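Home | Projects | Reports | People | Contact

This site uses cookies to remember your settings. By continuing to browse you accept this. OK / More

Keypad Pressing Bench: Progress Report to the Sollness Fund
Lillodwood Manipulation Group, 2019-01-07
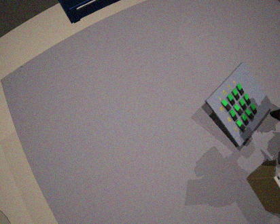
Figure 1. The simulated keypad bench, twelve green buttons, arm at right.

Summary for those who only read summaries

We said we would compare two gripper tips and two controllers on a button-pressing task, first in simulation and then on the real bench at Iltport. The simulation half is done. The real half is waiting on a mounting plate that has been "with the workshop" since June. We have spent less than planned, mostly because you cannot spend money on a plate that does not exist.

What the task is

The arm gets the name of a button, moves over, presses it and backs off. A press counts if the right button goes down, no other button does, and the arm is clear of the panel before the time limit. When we wrote the proposal we called this a simple warm-up task. We would like to withdraw the word "simple" from the record.

The panel is turned at an angle to the table on purpose. With everything squared up, both controllers looked wonderful, and we had a very pleasant week. Then we rotated the panel and found that one of them had been getting by on moving along one axis at a time.

Tips

The narrow tip is the standard Ung finger, closed. The wide tip is the same finger with a flat pad on the end, which we drew ourselves and are unreasonably proud of. Each combination of tip and controller was given 299 trials, with the target button and the panel angle drawn fresh every time. The number was supposed to be 300. The script started at one and stopped before the end, and by the time we noticed, rerunning everything for the sake of a rounder figure seemed like a poor use of your money.

The narrow tip with the force-limited controller is the one to beat: 280 good presses. Most of its failures were at the corner of the grid nearest the arm base, where the wrist has to fold up and the elbow starts having opinions. The wide tip did worse everywhere. It is more forgiving when the aim is a little off, as we hoped, and it is also more forgiving about which button it presses, as we did not. Two at once was a favorite.

Controllers

The position controller is fast and sure of itself. If the panel height is right in its model, it presses cleanly. If the panel height is wrong, it either stops short and reports success or tries to put the button through the table. The simulator lets it do this without complaint. The Iltport bench will not be so polite, so we have capped its downward travel before it goes anywhere near real hardware.

The force-limited controller feels its way down and stops when something pushes back. It is slower, and the early version would sometimes hover just over a button as if waiting to be introduced. That was a filter set far too heavy, and it has been fixed. All results above are from after the fix.

Camera

The overhead view does well until the arm leans over the panel, at which point it mostly sees arm. Shadows were a second problem. Our button finder treated the dark side of the panel as part of the table in some lighting and as part of the buttons in other lighting. We now locate the panel once, before the arm moves, and trust that estimate for the rest of the press. The yellow labels are no help to the finder at this resolution and we have stopped asking it to read them.

Money and time

We have used 90 percent of the computing budget and very little of the hardware budget. We ask to move a small part of the second into the first, enough to rerun the wide tip with a smaller pad. The staffing line is on plan.

What we got wrong

We promised a single score for ranking the four combinations. We have one, and we do not recommend it. It puts a missed press and a double press on the same footing, and anyone who has typed a door code will know these are different kinds of bad. The next report will give them separately.

Next steps

Get the plate. If the workshop has no date for it within 9 days, we will have it cut outside and send you the invoice with our apologies. After that, the narrow tip goes on the real arm first with the force-limited controller, at low speed, on a panel we can afford to replace. The raw trial logs are on the project share, under the folder called "final", next to the folder called "final2". Use "final2".

Contact: Lillodwood Manipulation Group, project office
© 2019 Lillodwood. All rights reserved. | Back to top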